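Tukidico 作業台データセット 運用規則とデータカード

版の確定日:2020-12-24
管理:Ulside 作業台班
問い合わせ先:Tin-yau Yu(収録規則)、Bláthnaid Keogh(安全、立ち入り)

概要

Tukidico は、卓上での把持と移動を収めた 3328 本のエピソードからなるデータセットです。このファイルには、収録時に守る規則、データの構成、利用上の制限をまとめています。収録に加わる人は、機器に触れる前に「安全」と「作業面」の節を必ず読んでください。データだけを使う人は「ファイル構成」から読んでも差し支えありません。

規則の本文は Saldale の旧作業台で使っていたものを引き継いでいます。11月の改訂で、作業面のテープの扱いと、中断したエピソードの記録方法を変更しました。旧版の手順書は参照しないでください。

安全

1. アームの電源を入れる前に、ティーチペンダントの非常停止ボタンが押せる位置にあることを確かめる。ペンダントの上に紙や工具を置かない。
2. アームが動作可能な状態のとき、作業面に手を入れない。物体を置き直す場合は、先に動作を停止し、停止表示を確認する。
3. 腕が2本ある構成では、片方だけを使う収録でも両方を稼働中とみなす。使わない側も待機姿勢に移し、その姿勢名をログに書く。
4. 収録は2名で行う。1名は操作、もう1名は監視にあたり、監視者はほかの作業を兼ねない。
5. 非常停止を押した場合、復帰の判断は監視者が行う。操作者の判断だけで再開してはならない。
6. ケーブルはアームの可動範囲の外を通す。床に垂れる部分は通路側に出さない。

速度の上限は設定ファイル limits に書かれています。収録中に上限を書き換えることは禁止です。値を変えたいときは変更申請を出し、承認後に新しいセッションとして始めてください。

作業面

作業面は茶系の無地とし、青いテープで格子に区切ります。格子は物体の初期位置を指定するためのもので、距離の基準には使いません。位置の数値が必要な場合は、較正ファイルの座標を使ってください。

物体は、指定がない限り一つのマス目の内側に収まるように置きます。縁がテープにかかった場合は置き直します。マス目の中心に正確に合わせる必要はありません。むしろ毎回同じ点に置くとデータの偏りが大きくなるため、マス目の中で少しずつずらしてください。
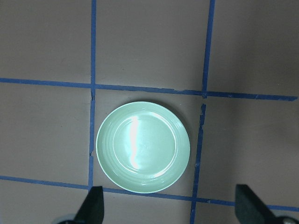

テープの傷みは、次の基準で扱います。マス目の境界が読み取れるうちは貼り替えません。端のほつれや短い切れ目は許容します。境界がどこか迷う状態になったら、そのセッションを終えてから貼り替え、セッション記録の surface_changed を true にします。セッションの途中での貼り替えは認めません。

光沢のある物体には照明が映り込みます。映り込みを消すために照明を動かすことはせず、そのまま収録してください。照明の変更は作業面の変更と同じ扱いとし、新しいセッションにします。

エピソードの記録

エピソードは、アームが開始姿勢で静止した状態から始め、終了姿勢で静止した状態で閉じます。操作者は終了後すぐに結果を入力します。値は success、failure、aborted のいずれかです。

success は、指示文に書かれた最終状態が満たされた場合に限ります。物体が目的のマス目に入っていても、途中で人の手が触れたものは aborted とします。failure のエピソードは削除しません。ファイル名を変えることも、あとから結果を書き換えることもできません。入力を誤った場合は、corrections に訂正行を追加してください。

物体を落とした場合も、監視者が危険と判断しなければ、アームが終了姿勢に戻るまで記録を続けます。落下後に撮り直したものは別のエピソードです。

格納時の点検で時刻のずれが見つかった 81 本は、別フォルダ quarantine に移してあります。上記の総数には含まれていません。学習にも評価にも使わないでください。

カメラ

手先のカメラと、作業台を見渡す固定カメラの映像を、共通の時計で記録します。どちらか一方が欠けたエピソードは不完全とし、公開用の索引に載せません。

固定カメラの画角には、作業面の全体が入るようにします。周辺の机や配線が写ることは問題ありません。人の顔、名札、画面上の個人情報が写った場合は、該当区間を監視者が申告し、公開前に確認を受けます。

固定カメラの位置がずれたと思われるときは、直そうとせずに収録を止め、較正をやり直してください。手で戻した位置は記録上の位置と一致しません。

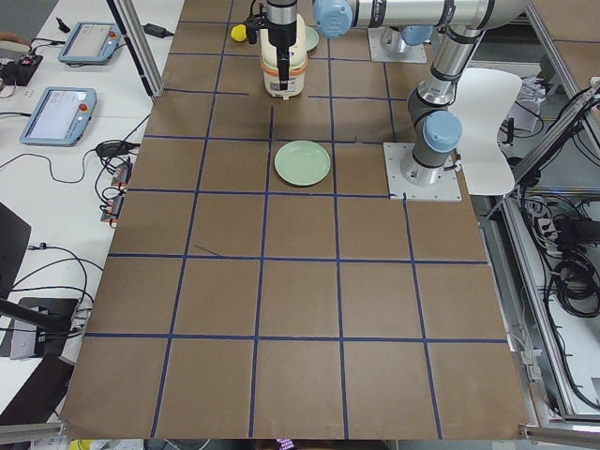
Cronin からは、固定カメラの較正をセッションごとに行うのは負担が大きく、作業面に手を加えていない日は前回の値を引き継いでもよいのではないか、という意見が寄せられました。同じ意見書には、引き継ぐなら照合用の静止画を残すべきだとも書かれています。

この提案は一部を採用しました。前回のセッションから作業面、照明、カメラ台に変更がなく、照合用の静止画が前回のものと一致する場合に限り、較正値を引き継げます。引き継ぎは連続 7 セッションまでです。手先のカメラには適用しません。グリッパーや指先の部品を外したときは、必ず較正し直してください。

ファイル構成

episodes:映像、関節角、グリッパーの開度、指示文
sessions:セッション記録、操作者と監視者の識別番号、較正ファイルへの参照
calibration:カメラごとの較正値と照合用の静止画
corrections:訂正行
quarantine:利用対象外のエピソード
limits:速度と可動範囲の設定

識別番号と氏名の対応表は配布物に含まれません。

分割

学習用と評価用の分割はセッション単位です。同じセッションのエピソードが両方に入ることはありません。独自に分割し直す場合も、エピソード単位で混ぜないでください。背景と照明が共通なので、評価値が実際より高く出ます。

想定する用途と制限

卓上操作の模倣学習、把持位置の推定、手順書の検証に使うことを想定しています。人と同じ空間で動く装置の安全性を示す根拠には使えません。収録はすべて停止と立ち入りの規則のもとで行っており、人が近くで動く状況を含んでいないためです。

物体の種類は限られています。皿のような浅い器では、指の開き方と縁の高さの組み合わせに結果が左右されます。別の形のグリッパーに移す場合は、少数のエピソードを自前で収録して確かめてください。

変更の提案

規則の変更は、対象の節、現在の文、変更後の文を書いて Tin-yau Yu に送ってください。安全の節に関わるものは Bláthnaid Keogh の承認も必要です。承認前の文面を現場で先に使うことはできません。採用された変更は次の版から有効になり、それ以前のエピソードにさかのぼって適用することはありません。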